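Foley Public Library District Extends Computer Reuse Program to All Branches
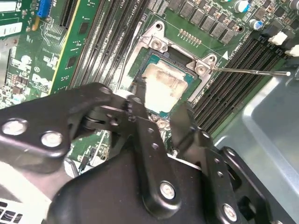
Photo: Foley Public Library District

FOLEY, 4th June — The Foley Public Library District will extend its computer reuse program to every branch in the district, following a vote by the Board of Trustees. Under the plan, 497 desktop computers retired from public reading rooms and staff offices will be inspected, repaired where repair is practical, and offered on long-term loan to households that do not have a working computer at home.

The program has operated since January at the Central Library and at the Stiron Branch. Its extension was recommended by the Office of Public Services, which reported that requests for loan computers at the two locations had exceeded the number available in every month of the trial. The Board approved the recommendation without amendment.

"A library card has always allowed a resident to take a book home," said Severyn Stetsiuk, director of public services for the district. "Much of what our patrons now come to us for is done on a screen, and a patron who must leave when the building closes has only part of the service. This program lets that work continue at the kitchen table."

Eligibility

Loans are open to any district resident who holds a library card in good standing and who states on the application that there is no working desktop or laptop computer in the home. Proof of income is not required. Applicants under 18 must apply with a parent or guardian, who will be the borrower of record. One computer may be lent to each household.

Residents who do not yet have a library card may apply for a card and a computer at the same visit. The district accepts a lease, a utility bill or a letter from a school as evidence of address. Residents in temporary housing may use the address of the agency or shelter that serves them.

The loan period is one year. It may be renewed once at any branch, provided that no other household is waiting at the time of renewal. At the end of a second year the borrower may return the computer or apply to keep it. Computers that are kept will be removed from the library catalog, and the district will no longer provide support for them.

There is no charge for the loan and no deposit. Borrowers will not be billed for ordinary wear or for parts that fail in normal use. The cost of a computer that is lost or deliberately damaged will be placed on the borrower's library account, up to a fixed limit printed on the loan agreement.

What borrowers will receive

Each loan consists of a desktop computer, a monitor, a keyboard, a mouse and the necessary cables, packed in two boxes with carrying handles. A printed setup guide is enclosed. The guide is available in large type on request, and branch staff will go through it with any borrower who would like to see the equipment connected before taking it home.

A word processor, a spreadsheet program and a web browser will be installed on every machine. The browser will open to the district's home page, from which borrowers may reach the catalog, the homework help service and the job search pages. Borrowers may change this setting and may install other software of their own choosing.

Internet service is not included. The district continues to lend wireless hotspots under a separate policy, and a household may hold a hotspot and a computer at the same time. Hotspot loans remain limited to 21 days. The Office of Public Services has been asked to report to the Board on whether a longer hotspot loan could be offered to households in the computer program.

Inspection and repair

All repair work will be carried out at the district's service building on Pravon Street, where two technicians have been assigned to the program. Each computer is opened, cleaned and examined before any decision is made about its future. Memory and power supplies are tested, and old thermal paste is removed from the processor and replaced with new. Machines that cannot be repaired at reasonable cost are taken apart, and sound components are kept as spares for others of the same type.

Storage drives are handled separately. Under the district's records policy, every drive taken from a staff or public computer must be erased and the erasure recorded before the drive leaves the service building. Drives that cannot be erased are destroyed. The same procedure will apply to computers that borrowers return, and borrowers are advised to copy any files they wish to keep before bringing a machine back. Staff at any branch can help with this on request.

Material that has no further use will be collected by Jondusby, the recycling firm that already handles discarded equipment for the district. The current agreement with Jondusby requires a written record of each collection, and those records may be inspected at the Central Library on request.

Support during the loan

Borrowers who have difficulty with a computer may telephone the service desk during library hours or bring the machine to any branch. Where a fault cannot be corrected at the desk, the borrower will be given a replacement if one is in stock — the original machine will then go to the service building and return to the general pool once it has been repaired.

Introductory classes will be held at 4 branches beginning in the summer session. The classes cover email, file storage, passwords and the safe use of public websites. They are open to all residents, whether or not they have borrowed a computer, and registration is recommended. Class schedules will be posted at each branch and on the district's events page.

"We learned in the trial that the first two weeks matter a great deal," Stetsiuk said. "Borrowers who had a question answered early went on using the computer. Those who did not tended to put it back in the box. The classes and the telephone desk were added to the plan for that reason, and I consider them as important as the equipment."

Funding

The extension will be paid for from the district's existing equipment budget, together with a grant from the Stiron Community Fund. The grant covers replacement drives, monitors and the printing of the setup guides. No increase in the library levy is proposed, and branch hours will not be affected.

Retired computers were previously sold in bulk at the end of each budget year. The Board was told that income from those sales had fallen steadily and no longer covered the staff time needed to prepare the lots. Bulk sales of desktop computers have now been discontinued. Printers, shelving and other surplus furniture will continue to be sold at public auction in the usual manner.

In its resolution the Board set a goal of 1000 loans by the close of the program's third year, a figure that includes renewals and second loans of returned machines. The Office of Public Services will report on progress twice a year, and the reports will be published with the Board's minutes.

Comments received

Residents were invited to comment on the proposal before the vote. Several asked that laptops be included. The district replied that it retires few laptops, and that those it does retire usually have worn batteries that are costly to replace. Laptops will be considered again when the staff equipment plan is next reviewed.

Other comments concerned delivery to residents who are unable to carry a computer home. In response, the plan was changed so that patrons enrolled in the homebound book service may have a computer delivered and set up by the same driver who brings their books. Requests for delivery should be made through the homebound service coordinator at the Central Library.

A further comment asked whether residents might donate their own used computers. For the present, the district is unable to accept equipment from the public. Residents who wish to dispose of a computer may bring it to the county collection site, where household electronics are accepted without charge.

How to apply

Application forms are available at every branch and on the district website. Completed forms may be handed in at any service desk or returned by mail to the Office of Public Services. Applications will be taken in the order received, except that households with school-age children will be given priority during the month before the start of the school year.

Applicants will be notified by telephone or letter when a computer is ready and will have two weeks in which to collect it. Residents whose names were placed on the waiting list during the trial do not need to apply again, and may choose a different pickup branch by calling the service desk.

Inquiries about the program should be directed to the Office of Public Services, Foley Public Library District.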